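Womside toy library to weigh its bricks under new lending rules

The toy library in Womside will stop counting building bricks by hand from November and will check returned sets by weight, under revised lending rules published this week.

The change covers all loose-part sets held at the Gerlach Street building. Puzzles, board games, ride-on toys and dressing-up clothes stay under the present rules, which date from the library's move out of the old post office.

At present each brick set is counted out to the borrower and counted back in on return. The library's annual report gives the mean time for a full count of a large set as 33 minutes. Large sets are those listed in the catalogue at 1,000 pieces. Small sets, listed at 286 pieces, are counted in full on return and spot-checked on issue.

Last year 122 brick sets were held back from lending at one time or another while a count was waiting to be done. The report does not separate large sets from small ones in that figure, and does not state how long each set was off the shelf.

Under the new rules a set will be split by colour into separate tubs before it goes out. Each tub will be weighed empty, then full, and the net weight written on a card kept with the set. On return the tubs are weighed again. If the net weight of every tub falls within the allowed margin, the set goes straight back on the shelf. If one tub falls outside it, only that tub is counted.

The margin has been set at the weight of two standard eight-stud bricks for small sets and six for large sets. Smaller pieces, such as single-stud plates, weigh too little to be picked up reliably, and the library accepts that some losses of this kind will pass unnoticed until the yearly stocktake.

Sorting by colour was chosen over sorting by shape after both were tried on the same set. Sorting by shape gave more accurate weights, as all the pieces in a tub were alike, but took longer and led to more mistakes by borrowers packing up at home. Colour sorting was quicker and needed no printed guide. Sets with more than six colours will be grouped, with white, grey and black pieces sharing one tub.

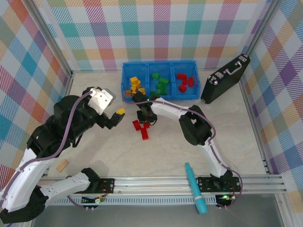
Yellow, green and red toy bricks sorted by colour in a three-part bin.

The tubs will be supplied by Proretti, which already provides the library's shelving. They have clip-on lids and come in two depths. The scales are made by Sinis and read to one gram. Two have been bought, one for the front desk and one for the back room, and both will be checked against a set of test weights at the start of each opening day.

Borrowers will be asked to return bricks sorted into the tubs they came in. Sets brought back unsorted will be accepted, but the loan will stay open on the member's account until the set has been sorted and weighed. No fine will be charged for this. A member with an open loan can still borrow other items, up to the usual limit of four.

Charges for missing pieces are to be simplified. The present price list, which runs to nine pages and gives a separate figure for each type of brick, will be withdrawn. In its place there will be a flat charge for each tub found to be short, whatever is missing from it. Wheels, doors, windows, hinges and figures will be kept in a separate zipped bag, counted as before and charged singly.

The rules on cleaning have also been redrafted. Bricks will be washed in mesh bags at a low temperature after every fourth loan, or sooner if the set is visibly dirty. They must be fully dry before weighing. Trials showed that water held in the hollow underside of the bricks was enough to push a complete set outside the margin, and a set weighed damp on issue would later appear short. Drying racks have been fitted along the wall of the back room and sets will be left on them overnight.

Existing sets will be moved over to the new system in stages. Small sets go first, followed by large sets and then the large-format bricks intended for children under three. Each set will be counted in full one last time before its tubs are weighed and the card filled in. Sets with more than a few pieces missing at that count will be made up from spares where matching colours are available. Where they are not, the catalogue entry will be amended to show the lower number.

Members with a brick set on loan when the change takes effect do not need to do anything. Those sets will be counted on return under the old rules and charged, if pieces are missing, from the old price list.

Wooden blocks are not included. Their weight was found to vary too much from piece to piece and with the dampness of the room, and they will go on being counted. The same applies to the marble runs, of which the library holds five.

The cost of the tubs and scales has been met from the equipment budget and membership fees are not affected. The library expects to review the margins after six months, using the results of the next stocktake, and may narrow them for large sets if losses have risen.

Brick lending will be suspended on the Sunday before the change so that the first group of sets can be weighed. The rest of the library will be open that day from 10am to 1pm. Reservations already made for brick sets will be carried over to the next opening day, and members affected will be told by text message.

Copies of the revised rules are available at the front desk. A large-print version can be requested.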